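Foro › Manipulación y teleoperación › Recogida de demostraciones

Hacer la cama: ¿cuántas demostraciones antes de perder la fe?

mantarroja
Buenas. Abro hilo porque llevo desde enero grabando demostraciones de dos brazos para una política que, en teoría, dobla una manta infantil y coloca los cojines. En teoría también iba a ser un proyecto corto. Tengo 200 episodios, todos teleoperados por mí, y el modelo ha aprendido con una fidelidad conmovedora lo único que hago siempre igual, que es dudar. Se acerca a la tela, se para, se lo piensa y se vuelve. Reconozco el gesto, es el mío.

El punto de partida suele ser algo así:

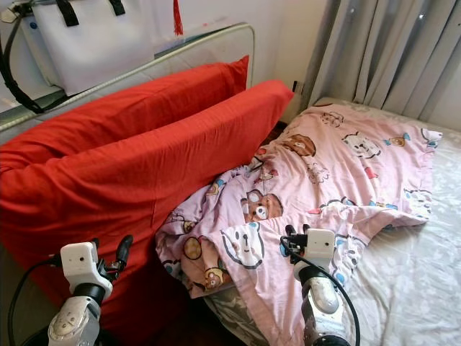
karik_off
Doscientos episodios de un solo operador es una biografía, no un conjunto de datos. Mete a otra persona a los mandos, aunque lo haga peor que tú. Sobre todo si lo hace peor que tú.

mantarroja
Ya lo probé. Mi cuñado grabó 45 y en todos agarra la manta por el centro, como quien saca un conejo de una chistera. Los tengo en una carpeta aparte y me da reparo mezclarlos.

Sastry_bis
Pues mézclalos. Si solo enseñas agarres bonitos, el día que la pinza caiga en medio de la tela el modelo no tendrá ni idea de cómo salir de ahí. Lo que le falta a casi todo el mundo son las recuperaciones: soltar, recolocar, volver a entrar.

esar77
No estoy de acuerdo. Con tan pocos episodios, meter dos estrategias distintas para lo mismo es pedirle al modelo que haga la media. Y la media entre agarrar la esquina y agarrar el centro es agarrar aire. Yo filtraría primero, entrenaría con una sola forma de hacerlo y luego ya abriría la mano.

Sastry_bis
Eso pasaba con una regresión a pelo. Con una política de difusión o con acciones por bloques se lleva bastante mejor.

esar77
"Bastante mejor" es una unidad de medida que no conocía.

mantarroja
Antes de que lleguéis a las manos – las vuestras, que las mías están ocupadas –, os cuento lo que miro en cada episodio antes de darlo por bueno:

1. Que en la cámara de muñeca se distinga el borde entre una tela y otra cuando los dedos están cerca. Si el estampado se pierde entre tanto rojo, fuera. Con un plano como este me quedo tranquilo:
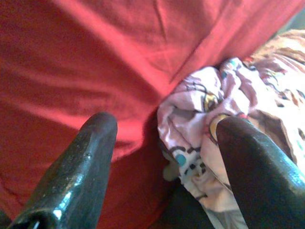
2. Que las dos muñecas y la cabeza lleven la misma marca de tiempo. Tuve un desfase de 50 milisegundos durante semanas y le eché la culpa a la red neuronal, que no podía defenderse.

3. Que no haya más de un par de segundos sin mover nada al principio. De ahí viene buena parte de las dudas, me temo.

haston_lab
El 3 es tu problema, casi seguro. Recorta los tramos quietos también en mitad del episodio, no solo al principio. Nosotros tiramos así más de la mitad de los fotogramas de una tarea de toallas y el robot dejó de contemplar el paisaje.

karik_off
Ojo con recortar a lo bruto, que a veces la pausa es el cierre de la pinza. Filtra por movimiento de las articulaciones y también por apertura. Si miras solo lo primero, borras justo el agarre.

haston_lab
Cierto, eso lo aprendimos después. No voy a decir cuánto después.

mantarroja
Tomo nota de los dos filtros. Queda la otra pata, la variedad. Hasta ahora dejaba siempre los mismos objetos encima de la cama y el modelo se los sabe de memoria. He empezado a cambiar cosas, sin pasarme:

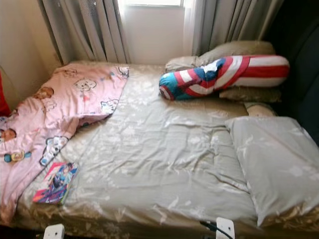 La manta no cambia de un episodio a otro, pero sí el ángulo, cuánto cuelga y qué tiene al lado. Lo que no tengo claro es si conviene repetir cada disposición 3 veces o no repetir ninguna. Lo segundo cunde más sobre el papel y me deja la espalda bastante peor.

esar77
Repite. Sin repeticiones no sabes si falla la disposición o fallas tú.

Sastry_bis
No repitas ninguna en entrenamiento y guárdate unas cuantas fijas para evaluar. Y apúntalas con una foto, que dentro de un mes no te acordarás de dónde iba cada cojín.

esar77
Mira, lo de las fijas para evaluar te lo compro. Lo demás no.

mantarroja
Hago lo siguiente: recorto las pausas con los dos filtros, entreno una vez con los de mi cuñado y otra sin ellos, y vuelvo con los resultados de ambas. Si gana el conejo de la chistera, se lo contáis vosotros en la próxima comida familiar.

Contacto | Normas del foro | © Foro de Manipulación y Teleoperación | Volver arriba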